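Kitchen worktop

A kitchen worktop, called a countertop or counter in North America and a benchtop in Australia, is a flat raised surface used for preparing food. It is usually fixed on top of base cabinets and may hold a sink, a stove or both. The same word is used for surfaces in workshops and laundries, but this article deals with household kitchens.

History

Until the late 19th century most homes had no fixed worktop. Food was prepared on a table in the middle of the room, and pots were kept on open shelves or hung from hooks. Dressers and freestanding cupboards offered a narrow ledge at best. The long counter running wall to wall became common once gas, piped water and factory-made cabinets fixed the position of the stove and sink.

Early counters were made of softwood, zinc or tile. Linoleum was glued down as a cheap cover between the wars. Plastic laminate took over in the 1950s and is still widely sold. Natural stone moved from expensive homes into ordinary ones toward the end of the century, followed by engineered stone made from crushed mineral and resin.

Layout and use

Planners divide the counter into zones: a landing area by the refrigerator, a wet area by the sink, and a preparation area between sink and stove. Corners are the weak point of most plans. They are deep, hard to reach and awkward to work at, so they tend to fill up with small appliances and storage jars.
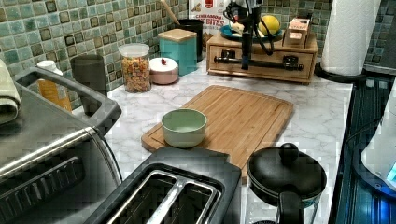 Veronika Eder objects that the zone model was drawn up for one cook and a much smaller set of appliances. In her view a corner used for storage is doing its job, and planners should measure free counter only after everything that lives on it has been put in place. Her survey for the Premgate housing project covered 301 kitchens and recorded free length in that way. Other writers keep to the older method, which measures the full run of counter less the sink and stove.

Marek Danko uses both figures and calls the difference between them the "parked length."

Height

A height of 36 inches is usual in the United States. It suits standing work for a person of middling height but is high for kneading dough and low for washing up in a shallow sink. Some kitchens have a lower section for baking. Adjustable counters, which move on a crank or motor, are fitted mainly in homes designed for wheelchair users.

Materials

Marble is cool and takes a polish but is etched by lemon juice, vinegar and wine. Granite is harder and less easily stained, though most types are sealed. Engineered stone needs little care but can be marked by hot pans. Solid wood can be sanded and oiled again and has to be kept dry near the sink. Laminate is light and cheap - its seams are where it usually fails.

Cutting directly on the counter dulls knives on stone and scars wood and laminate. A separate board is used on nearly all surfaces.
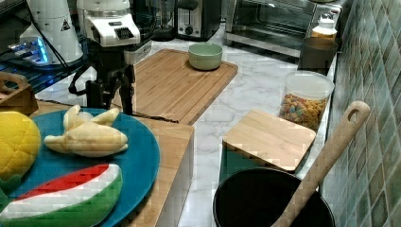 Bamboo cutting board with a perimeter groove, on a white marble countertop.

Care

Most counters are cleaned with warm water and a mild soap. Scouring powder scratches laminate and dulls polished stone. Oil finishes on wood are renewed when water no longer beads on the surface.

See also

Backsplash
Butcher block
Kitchen cabinet
Kitchen work triangle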